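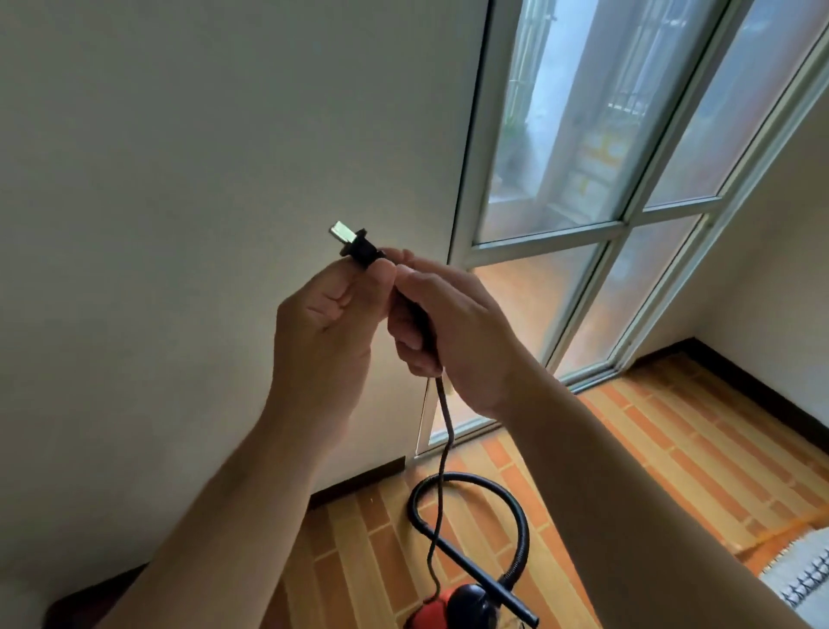

Slide 4. Comparison of wrist and head cameras, Nuravell household trials

Good afternoon. This section covers the camera comparison carried out by Nanent at the Grønli site.

The question was which camera position gives the controller a usable view of cord and plug handling. We ran 600 trials, divided evenly between the head mount and the wrist mount.

Points to make:

The head view keeps both hands and the appliance in sight. A thin black cord against a pale wall is easy to segment. Against patterned floor tile it is harder - allow time for questions on this.

The wrist view resolves the prongs better but loses the cord once the gripper closes. The controller lost track of the cord in 115 wrist trials and 12 head trials.

Strong light from glass doors affected both mounts. Exposure was locked for the second half of the series.

Pause before Slide 5, the Brarkano two-finger gripper. Grip force settings are in the handout.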